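Humanoid upkeep > Calibration and wear

Thread: Grip drift on two-handed carries, thumb keeps creeping

clurnness_bench
Posting this in case it saves one of you a week. We run a humanoid on table carries with a person on the other end, and since October the left hand has been slowly losing its zero. You home it in the morning, it's fine, and by lunch the left thumb is closing late. On a cup you'd never notice. On a tabletop the whole thing twists a little and the person at the far end ends up steering for two.

I blamed the wrist force sensor first (everybody blames the wrist sensor first) and swapped it with a spare. No change at all. Then I went after the shoulder, thinking the arm was sagging under load, and spent an entire afternoon on that. 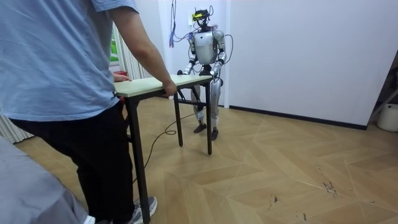 So the routine I've settled on for now is to home both hands with nothing in them, do one lift with a helper, set it down, then read the thumb encoder offsets before doing anything else. If left and right differ by more than 4 counts I stop and re-home. Last bad one I wrote down was 27, and by then you could feel it in the table!

tendon_tom
27 is a lot. That's a slipping coupler, I'd bet money on it. Re-homing just hides it. Pull the thumb cover and look at the set screw.

Raili Kauppinen
I'd check temperature before pulling anything apart. Ours did this every morning until I let the hands run open and close for 200 cycles before homing. The grease in those little gearboxes is stiff when the room is cold, so you were probably saving a zero that was only good for a cold hand.

clurnness_bench
Raili, I like that because it's free. Tom, I did look at the set screw, and it has thread locker on it and didn't budge with the short key. But I only looked at the one screw, I'll admit.

tendon_tom
There are two. The second one is under the pad. Go look.

clurnness_bench
Ugh. OK. Tried both ideas, in the wrong order of course. Warm-up first: the offset at lunch dropped to nearly nothing on the right hand, but the left still wandered. Then I got the pad off and the hidden screw turned with hardly any effort. Cleaned it, fresh thread locker, left it overnight, warmed up, homed, and went straight back to carrying.

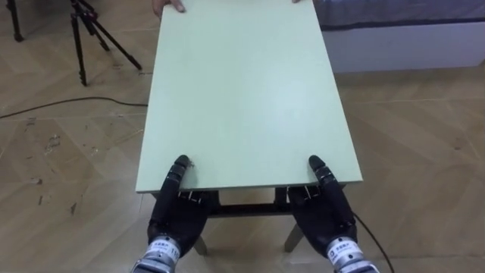 Habibur Bepari
How long did you run it after the repair, though? I had the same screw hold fine at first and then let go again. The flat on the shaft was worn, so tightening it only bought me time. I ended up with a new shaft from Miettinen and it's been quiet since.

clurnness_bench
534 lifts so far, and I read the offsets at the end of every session. Left thumb is inside my limit each time. I didn't look at the flat, so that's going on the list for when the hand is next open.

tendon_tom
Told you it was the coupler.

Raili Kauppinen
The right hand was the cold grease, so we can share it. Keep the warm-up either way, and please mark the screw with a paint pen so you can see if it moves.

clurnness_bench
Paint pen is a good one, doing that tomorrow. I'll put the shaft on the next parts order too and post what the flat looks like once I'm back in there.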